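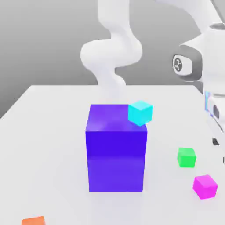
Simulated table, tall box with the cyan cube on top. The green and magenta cubes are on the table to the right.

Teaching by Hand: Gallery
Stirnora project, page 2
Last updated 30th July

The Stirnora project collects demonstrations for robot arms. A person shows the arm a task, either by holding it and guiding it through the motion or by driving it from a controller, and the recording is used for training. The picture on this page comes from the simulated side of the work, where all the driving is done by remote control. The notes under it cover how that part is run.

The task
The operator picks up a small cube and sets it on top of the tall box. The box is much bigger than the cubes, so the arm has to lift high before it moves across. New operators tend to cut the corner and clip the side of the box. We ask them to go straight up, pause, and then travel.

Placement
A cube counts as placed if it stays on the top face for the full hold period after release. It does not have to be centered or square to the box. An overhang is allowed, and so is a tilt — the scoring only looks at whether the cube is resting on the box when the hold period ends.

Remote control
Operators use the Masosov hand controller with the simulator on a normal desktop screen. Wrist rotation is the hardest part to get used to. Most people need a few short sessions before their recordings are smooth enough to keep. Each session is capped at 200 attempts, with breaks.

Guiding by hand
Hand guiding is done only on the real arms in the Bakke lab. The motors are set so that the arm can be moved freely, and the operator holds it near the wrist. It is slower than the controller for stacking but gives better paths close to the table.

What we keep
So far the set holds 1,117 demonstrations of the stacking task. Of these, 303 were guided by hand and the rest were driven remotely. Failed attempts are saved in a separate folder with the reason noted. Long pauses at the start and end are trimmed. Pauses in the middle are left in.

Cube colors
The color of the target cube is given to the operator in a text prompt before each attempt. Starting positions are shuffled every time, and a cube may start close to the edge of the camera view.

Page kept by Kalliopi Vukčević. The next set, on two-arm handovers, will be added in September.

Back to gallery index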